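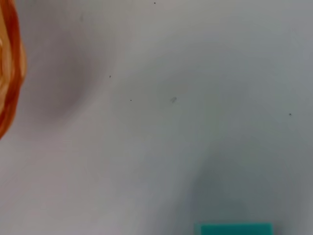

Figura 3. Vista de la cámara de muñeca con un objeto naranja translúcido junto al borde izquierdo y el canto superior de un objeto turquesa en la parte inferior.

4.2. Segmentación sobre superficies de bajo contraste

El módulo de percepción de Alteo recibe las imágenes de la cámara de muñeca y entrega al planificador una máscara por objeto y un valor de confianza. Las vistas cercanas a la superficie de trabajo plantean dos dificultades conocidas. La primera es la ausencia de textura: el plano gris claro ofrece muy pocos puntos estables para el seguimiento entre imágenes consecutivas. La segunda son las sombras difusas, cuyo gradiente puede confundirse con el contorno de un objeto. En la Figura 3 coinciden ambas, con una zona oscura contigua al elemento naranja y otra, de tono azulado, en torno al turquesa.

La versión anterior del módulo aplicaba un umbral único de luminancia y generaba máscaras espurias en las regiones sombreadas. La versión evaluada separa luminancia y cromaticidad antes de agrupar los píxeles, y solo propone un candidato cuando la diferencia cromática con el fondo supera el umbral fijado en la calibración. Las motas oscuras de la superficie se descartan mediante un filtro de área mínima de 10 píxeles. El filtro se aplica después de la agrupación, de modo que no altera el contorno de los objetos de mayor tamaño.

El conjunto Trerkgate, empleado en la evaluación, comprende 1505 imágenes, de las cuales 703 contienen al menos un objeto truncado por el límite del campo visual. Para estas últimas, el módulo no estima el centroide. En su lugar, transmite el segmento de contorno visible y una dirección de reencuadre, y el planificador Buckley solicita un desplazamiento lateral de la muñeca antes de calcular la pose de agarre.

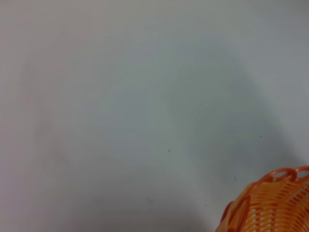

Figura 4. Cesta naranja de plástico trenzado, visible parcialmente en la esquina inferior derecha, y sombra amplia sobre el plano de trabajo.

El caso de la Figura 4 exige un tratamiento adicional. Entre las tiras de la pared de la cesta asoma el fondo claro, y una agrupación estrictamente cromática tiende a fragmentar el objeto en bandas paralelas. Se incorporó por ello un cierre morfológico con un núcleo de seis píxeles, aplicado únicamente a regiones del mismo tono. El borde de lazos se conserva sin suavizar, dado que Buckley utiliza su curvatura para orientar el reencuadre.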